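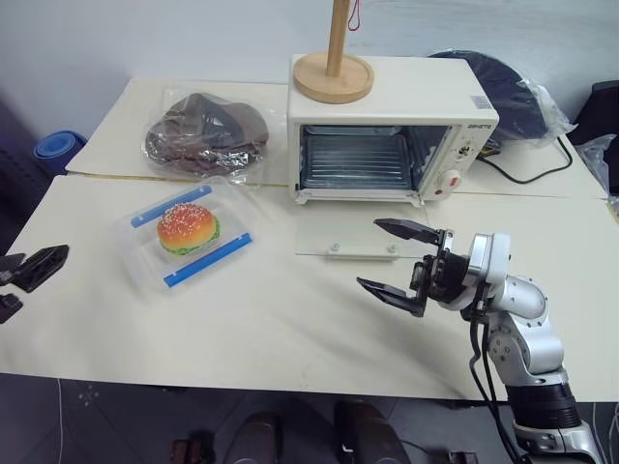 Unit 3: Countertop Ovens
Plarndale Adult Evening Program, Household Equipment and Safe Use
Course notes, V. Pacheco

These notes cover the material from the lecture and the bench session. Bring them to the bench session. The worksheet is separate.

## 3.1 Scope

The unit deals with the small electric oven commonly sold as a toaster oven: a heated metal box with a glass door, a rack, and a set of knobs or buttons. It does not deal with microwave ovens (Unit 4), pop-up toasters (Unit 2), or full-size ranges. Air fryer baskets are mentioned once, in 3.7.

By the end of the unit you should be able to:

- name the parts of a countertop oven and state what each one does
- place an oven on a table or counter with correct clearance
- inspect the door, rack, and cord before use
- calculate the energy used in one cooking session
- clean the cavity and door without damage to the glass or the heating elements

## 3.2 Parts and terms

**Cavity.** The heated space. The walls are metal, often bright or dark and reflective. Reflective walls return part of the radiant heat to the food. A layer of baked-on grease reduces this, and it also smokes.

**Heating elements.** Rods or tubes at the top and bottom of the cavity. Toast uses both. Bake uses both on most models, with the lower one on for more of the cycle. Broil uses the top one only.

**Rack.** A wire shelf with parallel bars. It slides in guides on the side walls. On some models it is linked to the door and moves forward when the door is lowered. Find out which kind you have before putting a full dish on it.

**Tray.** A shallow pan that sits on the rack for food that drips. A tray blocks radiant heat from the lower element, so food on a tray browns more slowly underneath than food placed directly on the bars.

**Crumb tray.** A separate sheet below the lower element. It is not a cooking tray and should not be used as one. Students mix these two up every term.

**Door.** Glass, hinged along the bottom edge on most models, with a handle along the free edge. When fully lowered, the door takes up table space in front of the oven.

**Controls.** Usually stacked on the right of the cavity. Typical knobs are temperature, function, and timer. On low-cost models two of these may be combined.

**Labels.** The rating label gives voltage and wattage and is normally on the back or the underside. Other labels, including hot-surface warnings, may be on the top or the door. Read all of them once before first use.

Figure 3.1 in the printed set shows the cavity in section. Copy it into your notebook and mark the path of heat from each element.

## 3.3 Placement

The oven sheds heat through its top, sides, and back. The manual for your model gives the required clearance and takes priority over anything in these notes. Where the manual is missing, look for a copy from the maker before using the oven.

General rules:

1. Use a flat, stable surface rated for heat. Many table finishes will discolor under a hot appliance. If in doubt, put a heat-resistant board underneath, large enough for all the feet.
2. Where a table is made of two sections, keep all the feet on one section. If the sections are pulled apart later, an oven standing across the joint will tip.
3. Measure depth with the door open. The closed depth printed on the box is of little use for planning.
4. Keep the top clear during use. Stands, hooks, paper, and boxes are moved to another surface before the oven is switched on. The top panel gets hot enough to mark wood finishes and soften plastic.
5. Keep plastic film and bags away from all sides. Thin film shrinks and sticks to hot metal. Clothing stored in plastic sleeves (hats and the like) belongs in a closet or drawer during cooking.
6. Do not place the oven under a low shelf or against a curtain.

Rules 4 and 5 matter most in small apartments, where one table does several jobs and the oven top gets treated as a shelf. Storage on a cold, unplugged oven is a question of habit. The hazard begins when the oven is turned on with the items still in place. The practice taught in this course is to clear first, then plug in, then set the controls, always in that order.

## 3.4 The cord

Check the full length of the cord, including the part behind the oven. Look for flattened sections, cracks, brown marks near the plug, and places where the cord touches the metal body.

- The cord must not pass over the top of the oven or under the feet.
- The cord must not hang over the table edge where it can be caught.
- Excess cord is laid in a loose loop away from the body. It is not wound tight or tied while in use.
- Plug directly into a wall outlet. Extension cords and power strips are not used with heating appliances in this course.

If the plug is hot to the touch after a session, stop using that outlet and report it. A loose contact inside the outlet is the usual cause.

## 3.5 The door

Most damage seen on returned ovens is to the door. The hinges are small and the glass is heavy for its mounting.

**Lowering.** Hold the handle at the center and lower it all the way. Do not let it drop the last few inches.

**Loading.** Do not rest dishes on the open door unless the manual allows it. The weight acts at a distance from the hinge line. A dish set near the handle puts far more stress on the hinges than the same dish set near the cavity, and it may tip the oven forward. For the same reason, never lean on an open door to reach something behind the oven.

**Visibility.** Clear glass over a pale table is hard to see from above. Check where the door ends before you set anything down in front of the oven. In the bench session, one person works at the open door at a time.

**Fasteners.** The handle is held by fasteners near each end. Test it for play by hand with the oven cold. A handle that turns or rattles should be tightened before the next use. Do not overtighten against glass.

**Closing.** Raise the door slowly and check that it sits flat against the opening. Food trapped at the lower lip holds the door open, and the oven then runs longer to hold temperature.

## 3.6 Energy

Energy is power multiplied by time. For a first estimate, assume that the elements are on for the full session. This overstates the result, as the thermostat switches the elements off and on once the set temperature is reached.

Worked problem. An oven is rated at 1,200 watts. It runs for 90 minutes with the elements on throughout.

- Time in hours: 90 ÷ 60 = 1.5 h
- Energy: 1,200 × 1.5 = 1,800 watt-hours = 1.8 kWh

Repeat the calculation with the elements on for two-thirds of the time.

- Energy: 1.8 × 2/3 = 1.2 kWh

The second figure depends on the assumed duty cycle, and that varies with set temperature, load, and how often the door is opened. To measure it, use the plug-in meter from locker 41. Record the reading at the start and end of the session and subtract. Do not reset the meter; the next group needs the running total.

## 3.7 Cleaning

Unplug the oven and let it cool completely. Then work in the following order.

1. Remove the cooking tray and the rack. Wash both in warm water with dish soap. Dry the rack before refitting it.
2. Slide out the crumb tray. Empty it, then wipe or wash.
3. Wipe the cavity walls with a damp, well-wrung cloth. Do not spray anything into the cavity. Liquid running into the side panels can reach the wiring.
4. Leave the elements alone. Loose crumbs on them can be brushed off with a dry soft brush.
5. Clean the glass lying flat with the door fully lowered, one hand under the handle edge for support. Baking soda paste is enough for most deposits. No steel wool.
6. Clean the hinge areas with a cotton swab. Grease collects here and makes the door stiff.
7. Wipe the knobs without pulling them off, unless the manual says they are removable.

Light-colored housings show heat staining above the door opening. Staining that returns after cleaning may point to a poor door seal or a bent hinge. Air fryer baskets, where supplied, are washed with the rack in step 1.

## 3.8 Bench session

Work in pairs. Each pair uses one oven and fills in one inspection sheet. The course ovens are the Plisto and the Fetden; the door latch differs between them, so check the card at your station.

Sequence:

- Inspect cold and unplugged: feet, cord, plug, door, handle, rack, crumb tray.
- Measure the depth, door closed and door open. Record both.
- Clear the top and sides.
- Plug in through the meter. Record the start reading.
- Heat empty at a medium setting until the thermostat first cuts out. Record the time.
- Toast one slice on the bars and one slice on the tray. Compare the undersides.
- Turn all controls off. Record the end reading. Unplug by the plug body.

The meter counts as a direct connection for the purposes of 3.4.

Sheets without both depth measurements are returned unmarked. Late sheets go in the box outside the workshop office. Write course code 3810 in the top corner.

## 3.9 Reading and preparation

Read the safety pages of the manual for an oven at home, or one of the copies on the shelf by the door. Write down the clearance given for the top, sides, and back, and the cleaning products it rules out.

For Unit 4, bring the wattage of your microwave oven. Take the input figure from the rating label and the output figure from the manual. They are different numbers and we will need both.

Corrections to these notes: Valdir Pacheco, workshop office, before class.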